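From: Eino Saarinen
To: clarnodton-allotments
Subject: Re: [clarnodton-allotments] Water butts and the low beds

On Friday Sumathi Poduval wrote:

> Has anyone got a gravity drip line to work from a single butt? I have
> the 80 litre one by the shed and three beds below it. The first bed gets
> soaked and the far one stays bone dry. I bought the Flinus kit because
> it was cheap and the leaflet says it will run without a pump. I've
> cleaned the filter twice. Also, does anyone want rhubarb crowns? I am
> splitting mine in January and will have more than I can replant.
>
> Sumathi

Sumathi,

I had the same trouble on my plot for most of two summers. The drippers in those kits are made for mains pressure. From a butt standing on the ground you have next to nothing, so the water comes out at the first few holes and the rest of the line gets what is left.

Raise the butt first. Mine stands on concrete blocks, 80 cm off the path. Check the blocks are level before you fill it, as a full butt is a nasty thing to shift. Then take out the small drippers and put in the wide ones meant for low pressure. Plisameo sell them loose, and the shop will swap them if you get the wrong thread. I needed 9 for each bed.

Run the main pipe down the middle of the plot and feed each bed from its own branch with a tap. I used to have mine in one long loop like yours and it never evened out. With taps you can turn the top bed down until the bottom one catches up. It takes an evening of fiddling and then you can leave it alone until autumn.

The filter needs a rinse every week in warm weather. If your butt has no lid, put one on, or you will be picking green slime out of the pipe.

On what to water: beans and courgettes do well on a drip. I gave up on carrots, the rows are too close together and I kept moving the pipe to weed. The Peñalver tomatoes I grew from the seed swap liked it very much, though they were late to ripen and half of them came in green.
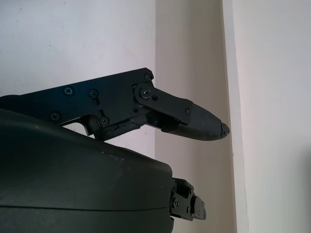
Black plate and linkage, with the pivot screw.

Drain everything before the first frost. I left water in one branch two winters ago and the tap split along its length. Now I unscrew all of them and keep them in a jar in the kitchen.

Yes please to the rhubarb, 2 crowns if you can spare them. I have horse manure to swap, well rotted, but you would need to bring your own bags.

Eino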